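How to Write a Restaurant Review That Helps the Next Guest

I write about restaurants in Omholm and the two towns next to it, on Umali, a small site where guests publish their own reviews. English is my third language, so I have learned to write in a simple way, and maybe this is why people ask me how I do it. In May I had so many messages about it that I decided to put all my steps on one page.

Before you go

Read the menu at home if the restaurant has put it online. Choose one dish that you know well and one that you do not know. With the first dish you can compare, because you have eaten it in other places. With the second you can tell the reader how the staff explains things.

Make the reservation under your normal name and do not tell them that you will write. If they ask if you have a special occasion, say the truth. I once said it was my birthday when it was not, and I got a free dessert with a candle, and then I could not write one word about the dessert menu.

Check the day also. A restaurant on Monday is a different restaurant from the same one on a weekend evening. Sometimes the main cook has a free day, and sometimes half of the fish is missing. You can go on Monday, but then write in the review that you went on Monday.

At the table

Look at the clock when you sit down, when somebody takes the order, and when the first plate arrives. I write these times in my phone under the table. It takes a few seconds and it saves you from writing "the service was slow," which means nothing. "We waited 36 minutes for the soup" is a sentence that a reader can use. For one person it is terrible, and for another person with a good friend and a bottle of wine it is fine.

For each dish, note the following:

The full name as it is on the menu, with the price.
How it came to the table (hot, warm, already cut, on a shared plate).
The first taste you noticed, and the taste that stayed.
What you left on the plate, if you left something.

The last one is the most useful for me. When I read my notes the next day I may think I liked everything, but then I see that I left half of the rice.

Do not write long sentences during dinner. The people who came with you did not come to watch you typing. I go to the restroom one time and write the longer notes there.

Taste the simple things with attention. Bread, plain rice, a green salad, the coffee at the end. At Voltora, where I have eaten many times, the main dishes change with the season and some of them are too complicated, but the bread is always warm and has enough salt. I trust a kitchen like this.

Talking to the staff

Ask one real question. For example, ask which of two dishes the server would take, and why. A good answer has something in it about the food. A weak answer is "everything is good here." Write the answer down as exactly as you can.

If something is wrong, say it during the meal in a friendly way. The chicken is cold, the wine is not the one you ordered, the fork has a spot. After this you can review two things, the mistake and how they repaired it. My friend Jerome Baluyot worked as a waiter for many years, and he becomes really angry about guests who smile the whole evening and then write one star from the taxi. I think he is right. If you did not give them the chance, you should at least mention this in the text.

Writing the draft

Wait one night. After a good dinner with wine you will write too kindly, and after a bad one you will write things that you want to delete later.

Start with what kind of place it is and who would be happy there. You can do it in one or two sentences: "Pomemach is a small grill house with long tables, good for a family that does not mind noise." The reader now knows if she should continue.

Then describe the room, but keep it short. Choose two details. A beginner will often spend half of the review on lamps and chairs and curtains, and the food comes only at the end when the reader is already tired. If the light is too low to read the menu, this is important. The color of the napkins is not so important.

After the room comes the food, in the order you ate it. Try to avoid the words "delicious," "amazing" and "to die for." Say what was in your mouth. Was it sour, smoky, soft, dry at the edges? Did the sauce cover the fish or help it? When I do not find the word in English, I write it in my own language first and look for the English word after.
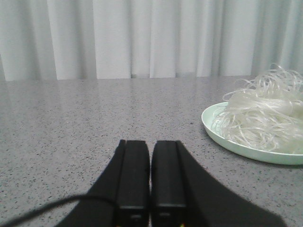

Put the price near the dish and not in a separate list at the end. When the reader sees the price together with the taste, she can decide by herself if it is worth it. I also give the total for the table, including drinks, and say how many we were.

How long should it be

On Umali the limit is 300 words for a short review, and most people should stay with this one. There is a longer format too. My longest review had 1370 words, about a tasting menu, and when I read it again I can see that the part about the cheese could go out completely.

If you must cut, cut in this order: the way you arrived there, the weather, the story of why you chose the restaurant, the second detail of the room. Keep the waiting times and the prices.

Giving the score

I decide the score last, when the text is finished. Then I read the text again as if another person wrote it, and I ask which score this person would give. If the text sounds like 3 stars and I wanted to give five, one of the two must change. Usually I change the score.

Do not take away a star for parking, rain or a loud table near you. Mention it if you like.

Going back

If you can pay for it, go a second time before you publish a very bad review. I know that this is not possible for everybody. In that case write clearly "I visited one time" in the first paragraph. And if the restaurant answers you under the review, read it slowly and wait until the next day before you write something back. When they correct a fact, such as a price or the name of a dish, change it in your text and add a line at the bottom that you changed it.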